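Ticket 1838 - Stock label printer skips every second label after roll change
Status: Closed
Opened: 02/08/2018
Product: Verska label printer, desktop model, with Kiltar print spooler
Site: Honeo, packing office

Reported fault
After a change to a new roll of labels, the printer feeds one blank label after each printed one. Text on the printed labels starts 9 mm too low and the last line of the address runs on to the gap. The fault is the same from both packing office computers. The self-test page, held from the front button, prints correctly.

Initial checks
Roll seated correctly, core clips closed. Print head cleaned with an alcohol pen and left to dry. USB cable swapped for a known good one. No change after any of these. The correct self-test points away from the head and the motor, and towards either the gap sensor or the page size sent by the spooler.

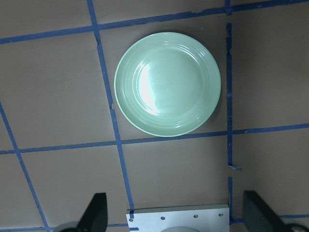 Gap sensing works by contrast. The sensor shines through the backing paper and looks for the brighter strip between one label and the next, so the gap has to stand out from what lies on either side of it. Blue tape on a brown surface, as laid out around the green plate, makes a boundary of that sort: the strips divide the sections and are easy to tell from them. On the new rolls the backing is thicker than on the old D'Amico stock and the gap is only slightly brighter than the label. The sensor level stored in the printer was set for the old stock.

Step 1 - Recalibrate the sensor
Printer off. Feed button held while switching on, released at the second flash. Printer fed 8 labels and stopped at a gap. Sensor level saved. Single feed now stops at the gap every time, tested over 13 presses.

Result: blank labels still appear when printing from either computer. Single feed is fine. Calibration was needed but is not the whole fault.

Step 2 - Check the page size in the spooler
Kiltar held two page sizes with the same name. One matched the label. The other was taller by the height of the gap plus a margin, and this was the one set as default. A page taller than the label pushes the print position past the first gap, and the printer then feeds to the next one. This accounts for the blank label and also for the low start of the text.

Taller page size deleted. Correct size set as default. Spooler service restarted. Jobs already in the queue were cancelled, as they keep the page size they were sent with.

Result: no blanks. Text starts where it should.

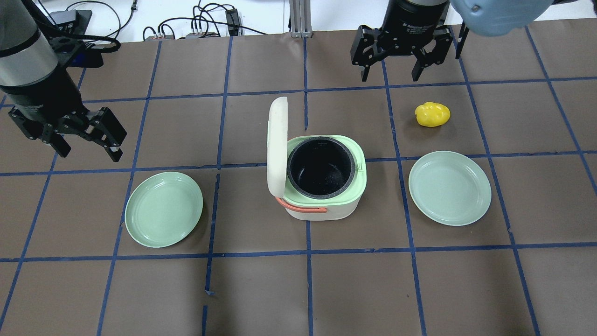
Does the calibration have to be repeated after every roll change?
Only when the new roll is of a different make or thickness. A like-for-like change needs nothing more than one press of the feed button to line up the first label.

Step 3 - Second computer
The second packing office computer had its own local copy of the wrong page size and went on producing blanks after the first was cured. Local copy removed, printer re-added from the shared queue. Test batch printed from both machines in turn, no faults.

Notes
Darkness setting raised by one step for the new stock - the old setting gave faint bar codes at the left edge. Speed left as it was. The spooler backup file still contains the deleted page size, so a restore from it will bring the fault back. A new backup has been taken and the old one renamed.

Closed with no parts used.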